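Clearing the Table

README, January 10, 2023
Kept by Åsmund Forsberg and Gøran Lie, Stilham

Welcome to the after-dinner set! Everything in it is about one small household job: dealing with what's left on the table once people have eaten. We love this job. It has rice in it, and peanut shells, and chopsticks that roll, and a plate that needs to end up in the rack.

What's inside

There are 374 recordings, sorted into 5 folders by table layout. The layouts are named after the rooms they came from, so you'll meet Solberg (the big kitchen) and Beketti (the narrow one with the bad light) again and again in the file names. Each folder has its own notes.txt. Please read it first — Gøran put a lot of care into those.

The things on the table

Dishes sit on a large round black tray. Scraps go on a smaller black tray or in a clear plastic container, and sometimes both. We like real leftovers much more than foam cubes and colored beads. Rice scatters in a way that is lovely to watch and miserable to wipe up, and a peanut shell breaks into pieces of every size. Cups may be standing or tipped over, and both count as normal starting points.
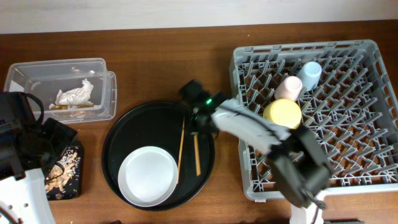
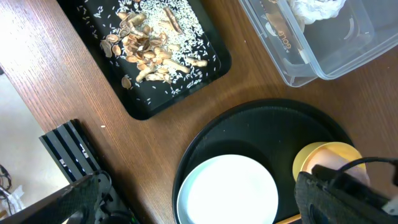
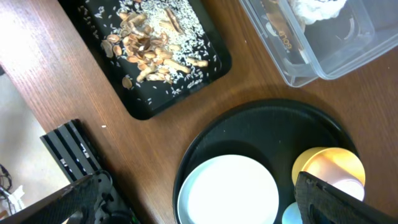 Leftovers and dishes on the wooden table. First: plate and chopsticks on the round tray, dish rack to the right. Second and third: rice and peanut shells on the black tray, with the yellow-rimmed cup upright in the second and the yellow cup on its side in the third.

What counts as cleared

Plates, cups and chopsticks in the dish rack. Shells, rice and used napkins in the trash. Trays empty and left where they were. Stray grains on the wood are scored separately in the column called "crumbs", where 100 means a bare tabletop. It's a strict score and we're fond of it.

Labels

Each recording has a start layout, an end layout and a short written note. The notes were typed by hand, mostly by Åsmund, and the spelling wanders a bit (napkin, serviette and tissue all mean the same thing). Version 2 will tidy that up.

Known gaps

No soup, no sauces, nothing sticky. Glassware is missing too. The October recordings use the Zesis layout only, so keep them together if you split the data by room.

Adding your own

Please do! New foods are the most welcome, especially anything with a shell, a husk or a peel. Copy the notes.txt from Solberg, fill in your own table and send the folder to either of us.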